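FOR IMMEDIATE RELEASE
2021-11-04

Jumimetti to open second furniture showroom in February

Jumimetti, the family-run table and chair maker, will open a second showroom next February on the old Onishi mill site. Doors at noon on opening day, free entry, parking at the back. 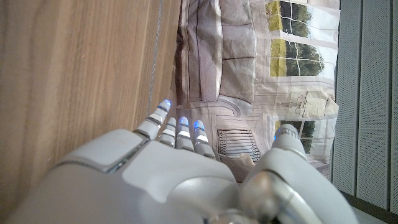 Printed interior backdrop beside a wooden surface.

The new space has room for 64 pieces, up from 27 at the first shop. Dining, desks, kids' sizes. Repairs too.

"People want to sit down and try a table befor they buy it," said founder Noboru Katayama. "Simple as that."
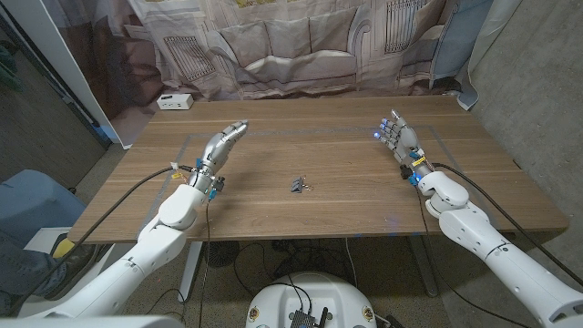
Delivery stays free within 14 miles. Orders placed during opening week get a free tin of Jillora wax polish, while stocks last.

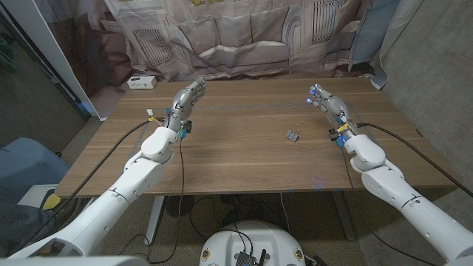

Jobs and trade accounts

Hiring now: sales floor, delivery, one finisher. Trade buyers can apply for an account thru Maxence Hamel at the main shop. Existing Mevance account holders keep thier current terms.

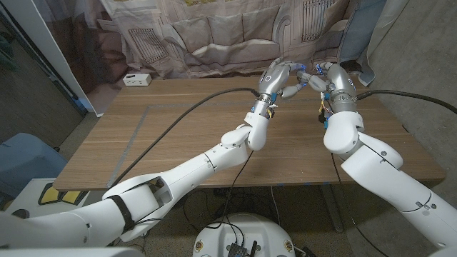

Wooden table, brown finish.

Press contact: Maxence Hamel, Jumimetti. Price list on request.

ENDS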